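4.2 Where people fold, and what they fold on

I went into the Lalden interviews in June thinking we'd mostly talk about technique (halves or thirds, sleeves in or sleeves back), and then everybody wanted to talk about furniture! We sat down with 21 households, and in 18 of them the folding gets done on something soft, usually whatever seat or bed is closest to the clean pile. The tables and counters were taken up with other things, and people seemed quite happy about it.

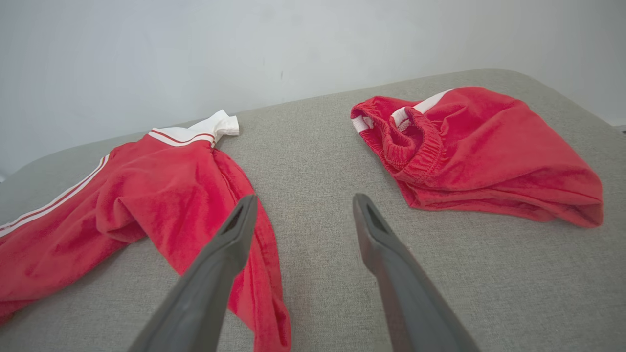 Sportswear came up far more than I'd planned for. Fikri Hutapea and I had written only one question on it, and we ended up rewriting the whole second half of the interview guide around tracksuits and team kits. Part of the trouble is that a set doesn't fold as a set. A red track top with a stand-out white collar and a pair of shorts with a gathered waistband want completely different handling, and the waistband is the fussy one, all puckered along its edge so that you can't get a clean line to start from. People in our group dealt with the top first and left the shorts for later, and a few just rolled the shorts up and moved on (I do this myself, so no judgment). Fleecy fabric got more complaints than shiny fabric, mainly for staying puffy after the last fold.

We also asked about the surface itself. A woven cover grips the cloth a little, and most people liked that once they'd got a garment flat, though they found it annoying while they were still dragging sleeves into place. Leather and smooth vinyl got the opposite review. I had expected height to matter more, but only the two tallest people we talked to brought up their backs.

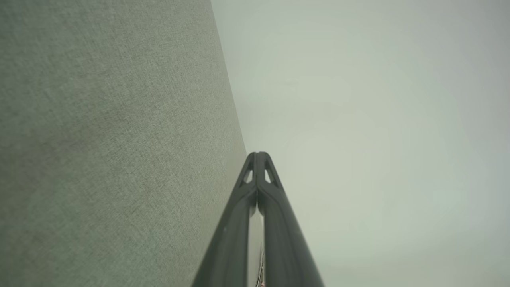 Danang Ismail, reading an early draft, objected that we were mixing up grip with softness, and that a firm bench with a rough cover would probably behave more like a table than like a couch. I think he's right, and we can't pull the two apart with the interviews we have. The Wattimena follow-up will use one cover over two kinds of padding, so I hope to have a better answer there.

What we can say is that the hem is where nearly everyone begins. They take the two bottom corners, pull until the edge runs straight, and only then worry about the sleeves.

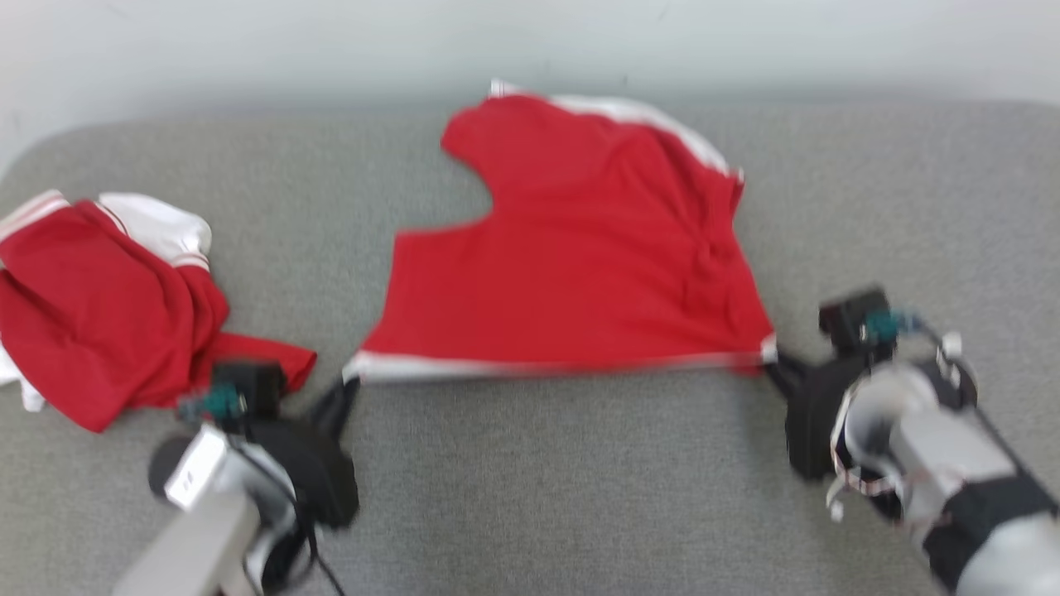
Figure 3. Red garment with white trim, laid out and held at both lower corners; second garment still in a heap.

Contrasting trim helps a lot at this step, according to the people who wash team clothes every week. Kamarul Pelupessy told us he lines up the white band and ignores the rest of the shirt. Plain dark T-shirts gave him more trouble, and we come back to those in 4.3.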